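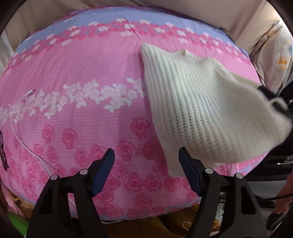

Subject: Re: Washing a big quilt at home, or should I just give up?
Date: 2025-03-30

Hi all,

Catching up on the list after a couple of weeks away, and I have opinions on this one, so get a drink.

> I have a full-size cotton quilt, machine quilted, cotton batting,
> that hasn't been washed since I finished it. It won't fit in my
> washer without a fight. The laundromat near me has the big front
> loaders but I'm nervous about the reds bleeding, and I have no idea
> what the last person put in there. Has anybody on here washed one
> this size in the bathtub? How do you get the water out of it? And
> do you bother with those color catcher sheets or are they a gimmick?
> Also my sister says to dry clean it and I feel like that's wrong
> but I can't say why.

I've done the bathtub thing, yes, more times than I'd like. It works fine. It's also a workout, so if your back or your knees are touchy, skip down to the laundromat part and don't feel bad about it.

First, test the reds before you do anything. Wet a white washcloth with warm water and a little of whatever soap you plan to use, press it on the red for a good minute, and look. Do each red separately if you used more than one. I once tested the red in the middle of a block, was very pleased with myself, and then the binding bled all over the backing because it was from a completely different bolt. So test the binding too!

If it comes off pink, you've got two choices. One is to leave it alone and just air it out. The other is lots and lots of water, and by lots I mean fill the tub. Bleeding does the most damage when a wet quilt sits in a heap with the colors touching. If there's enough water the loose dye has somewhere to go, and you keep draining and refilling until it runs clear. My worst one took most of an afternoon. It was a log cabin with a red center in every block, all 100 of them, and I was cursing every single one by the end.

How I do the tub, for what it's worth:

Scrub the tub first and rinse it way more than you think you need to. Bathroom cleaner and quilts are not friends. Lay an old flat sheet in the bottom with the ends hanging over the sides. Fill with lukewarm water, swish the soap in, THEN put the quilt in, folded loosely like an accordion. Push it down with your hands. No rubbing, no twisting. Let it sit a bit if nothing is bleeding, and if something is bleeding keep it moving. Drain, press, refill, press, drain. I stop when the water looks clean and there are no suds, which is usually four rinses but has been seven.

The sheet is how you get it out. A wet quilt weighs a ridiculous amount and if you haul it up by one corner you will hear stitches pop (ask me how I know). Let it drain in the tub for an hour, press out what you can, and then lift the whole thing in the sheet like a hammock. Two people is much better than one. Then if your washer has a spin-only cycle and you can get it in there without cramming, use it. Mine won't take anything over a twin, so I roll it up in every towel I own and kneel on it.

For drying I go flat if I can. A sheet on the grass, quilt on top, another sheet over that so the sun doesn't fade it and the birds don't decorate it. Around here that means waiting until the end of April at the earliest, and I'd wait on yours too unless you have somewhere warm and a fan. It has to be dry all the way through. Cotton batting feels dry on the outside long before it is, and a musty quilt is a bigger headache than a dirty one.

On the laundromat: I like it, and for a sturdy machine-quilted cotton one I think it's the best answer if your reds pass the test. Go early, when it's quiet, and run an empty rinse first to clear out the last person's fabric softener. The one I use over in Prolthorpe has two of the really big front loaders and the lady there will let you do a rinse for free if you ask nicely. Cold, gentle, half the soap you'd normally use. Don't use their dryers on hot. I do low for a bit to get the weight off and then bring it home damp.

Color catchers: I use them. I've used the Fuvora ones and the store brand and couldn't tell you the difference. They do pick up some loose dye, but they're not magic, and one little sheet isn't going to save you from a red that's really running. I throw in four or five.

For soap, anything gentle with no softener and no brightener. I've had a jug of Runo going for ages and it rinses out well. Somebody will probably write in for the Uniyal powder, and it's good too, I just find it doesn't dissolve well in cooler water.

And your feeling about the dry cleaner is right, in my book. Cotton washes! Solvent can leave a smell in the batting that hangs around for months, and you can't be sure how it'll be pressed. I'd save that for wool or silk or something with fancy trim, and even then I'd ask the shop a lot of questions first.

One more thing — it will shrink a little and crinkle up. If it's never been washed, that might be a shock. I measured one before and after out of curiosity and it went from 259 cm around the edge down to a hair less on every side, so nothing terrible, but the texture changed completely. I love it that way. My mother-in-law thinks I ruined it.

Let us know what the washcloth test says before you fill the tub. And does anybody have a good way of getting old blue marker lines out? I've got a top from years ago where they've come back brown.

Happy stitching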